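Second van – lease or buy used?

Trade Talk > Running the Business

dorow_glazing
Posted Monday 7:42 am
Two years in, one van, me and a lad three days a week. Turning work away since April so its time for a second one. Quote from Jengate is 14 a day on a lease, or theres a used one at Blackwood for more money up front but its mine. Anyone done both? Mostly sealed unit swaps, kitchen and bathroom windows, nothing big. Rack on the side either way.

tnurmi
Buy. Leased mine first time round and got stung on handback – scuffs inside the load area, 700 they wanted. It's a van. It's going to get scuffed.

paneless
Depends what your year looks like. I lease and would again. Fixed cost, servicing in, no surprise gearbox in February. Toivo you didn't ply line it did you

tnurmi
I did ply line it. They charged me for the screw holes.

paneless
Ha ok. Fair.

Leilani N-T
Different question but who is driving the second van? Three days a week lad isn't going to fill it. We went to two vans at Rastside and the van was the cheap bit. Wages, insurance, second set of suckers and ladders, phone. First quarter we were worse off than with one.

dorow_glazing
He'd go full time. Wants to. Insurance is the bit I havent had back yet, he's 22.

Leilani N-T
Get that before you sign anything. Ours was 900 on top for a driver under 25, and that was with a clean licence.

paneless
^ this. Ring a broker, don't use the comparison sites, they don't understand glass racks.

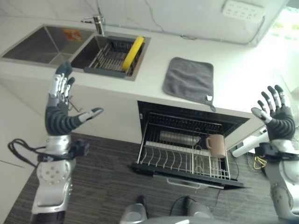
Re: Second van – lease or buy used?

sashcord_steve
Going against the grain here, do you need a second van at all? Put your prices up. If you're turning work away you're too cheap. I did 60 quid on the callout and lost hardly anyone.

Leilani N-T
Works for a bit Steve. Then the letting agents go elsewhere, and they're the ones who ring every week.

sashcord_steve
Letting agents pay late and moan. Let them go.

tnurmi
Mine pay on the dot. Depends on the agent.

dorow_glazing
About half my work is agents so bit nervous of that. Might nudge the callout up anyway. Going to see the Blackwood one after work, will ask for the service history

tnurmi
Check the side door runners and look under the mats. And get the rack weight in writing, if its fitted already.

dorow_glazing
Cheers will do. Insurance quote due back tomorow, will post it up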